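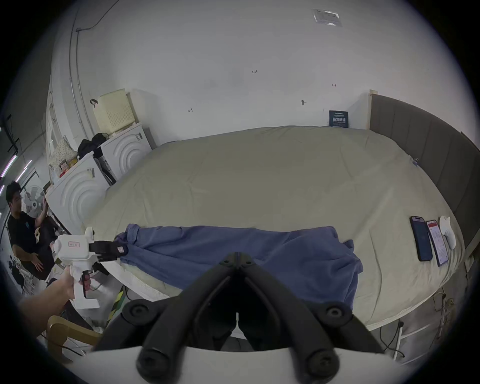 Four minute read

2 December 2019

I'd been meaning to get to the open day at Skarnley since October, and I'm so glad I finally made the trip! Muteck have their bedroom rooms on the upper floor, and you're free to wander in, sit down and poke at everything, which I did.

My favourite was the one with the big bed in the Skesura range. The headboard is a lovely dark grey, tall and padded in upright panels, with a light wooden post at the end of it, and against a plain white wall it looks far smarter than I'd have guessed from the leaflet. The sheet was a beige khaki sort of colour, fitted and beautifully smooth (mine at home never sits like that). Somebody's blue top was lying crumpled across it, along with a couple of phones and a white mouse, so it felt much more like a real bedroom than a shop display.

There are little handwritten marks on the wall too, a "1.23" and a "4" among them. I spent ages wondering about those and forgot to ask.

Downstairs they cut and stitch the headboard covers, 16 to a batch, and the noise is tremendous. We were told they get through nearly 800 in a good month. I got to feel the padding before it's covered, and it's much firmer than you'd think.

Tea was included, and the cheese scones were excellent. The 190 bus stops right outside, but check the times for the way back as there's a long gap after four. I'm already hoping to see the Tu range next time, as that room was too full to get into.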